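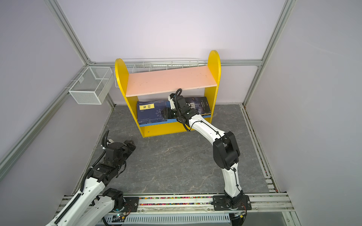
Landeg small bookshelf in yellow, pink-peach top shelf, dark blue books in the lower compartment

The Landeg is the smallest bookshelf we sell at Wanside, and I'm fonder of it than a shopkeeper probably should be. Gwenllian Voyle drew it for her own hallway, where a full-size case would have blocked the coats, and we've kept her rounded side panels ever since. It suits a desk corner, a child's room, or that awkward bit of floor beside the armchair where the library books pile up.

It comes flat in one box with 16 screws and a hex key. Lay a towel down first, start every screw by hand, and leave the final tightening until the whole thing is standing up square. Most people are done before the kettle has cooled, though Emrys Beddoe in our workshop likes to say he's never timed it. If a screw goes missing, write to us and we'll mail you another at no charge.

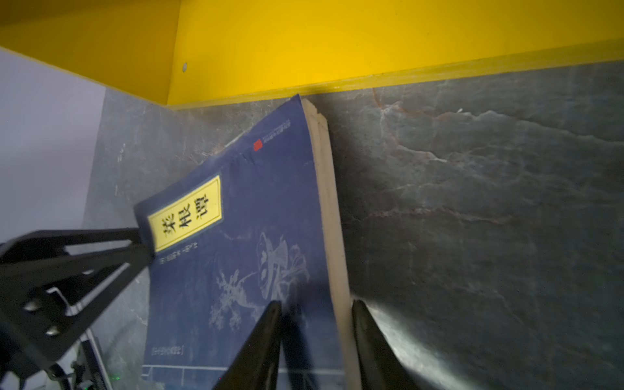
Blue paperback edition of 菜根谭, yellow title label on the cover

A word about paperbacks, as we get asked quite often. A soft cover does best standing straight, with neighbors snug enough to hold it up but easy enough to slide apart. If you only have a handful, lay them flat in a short stack — they'll keep their shape, and you can rest a mug of pencils next to them. Try to keep any bookshelf out of strong afternoon sun. Dark covers fade sooner than you'd think!
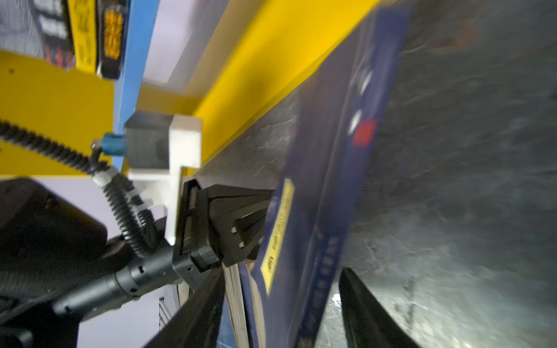
Dark blue book with a narrow yellow label and cream-colored page edges

Dust the shelf with a soft, barely damp cloth and skip the spray polish. Small scuffs can be touched up with the little pot of Skena paint, which we sell separately in matching yellow.

Details
Name: Landeg small bookshelf
Item number: 481
Width: 600 mm
Goes with: Risgate reading stool, Skena touch-up paint
Price: $126, delivery extra

Orders placed by Monday noon usually leave us the same week, except in August when the workshop takes its vacation and everything moves a bit slower. Do send us a note if you'd like a color swatch — Gwenllian cuts them herself and is happy to pop one in the mail.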